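Storing Canned Fish and Other Small Tins
Household Guidance, Prinau Residents' Advice Service
Revised 9th July

Canned fish keeps well and takes up little room, yet it is among the foods most often bought twice and found late. The following guidance applies to pantry shelves, kitchen cupboards and any table used for sorting.

Sorting before storing

Take all cans out of the cupboard and place them on a clear, level surface with good light. Wipe each one with a dry cloth. Set aside any can that is bulging, leaking, badly rusted or dented along a seam, and do not taste the contents to check them.

Group the remainder by kind, and then by the date on the can. Low, wide cans may be stacked two high while sorting. An open wooden frame is a convenient divider, as cans can be placed on either side of it and remain in view.

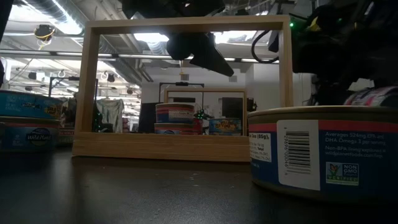

Berhanu Gidey writes that he tried three high on a narrow shelf and lost the whole row each time he reached for the back. Two high has served him better, with the older can always on top.

The Service agrees with this practice for shelves at or above eye level. On lower shelves a third can is acceptable where the rims fit securely into one another.

Labels and dates

Turn labels to face forward. Where the date is printed on the base, copy it onto the lid with a wax pencil or a strip of paper tape. Serving size and lining information usually appear on the side label, so paper tape should not be placed over it.

Shelves and dividers

Check the load rating of a shelf before filling it. A shelf rated for 8 kg will hold 40 cans of 150 g each, with a modest margin. Dividers should have a flat base and should not rock when a can is set down beside them. The plain wooden type sold under the Bredau name is suitable, as is anything similar made at home from smooth, untreated wood.

Lower cans by hand with the base level, and let go only when the can is resting fully on the surface. 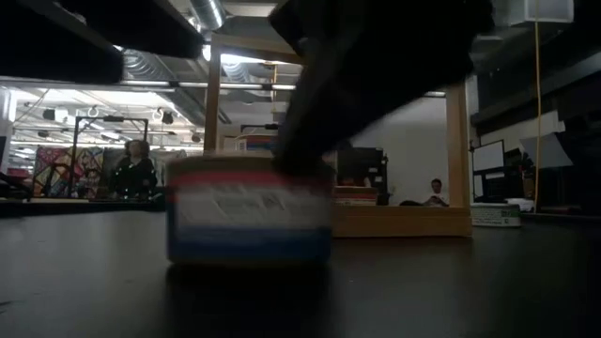
Could the guidance also say something about damp? Our pantry is on an outside wall and the rims rust by August. - Ayten Kırmızıgül

Reply from the Service: Leave a gap of two fingers between the cans and the wall, and line the shelf with plain paper that can be changed when it feels limp. Cans showing light surface rust that wipes away may be kept, but should be moved to the front and used first.

Once opened, fish should be moved to a covered glass or plastic container, refrigerated and eaten within two days.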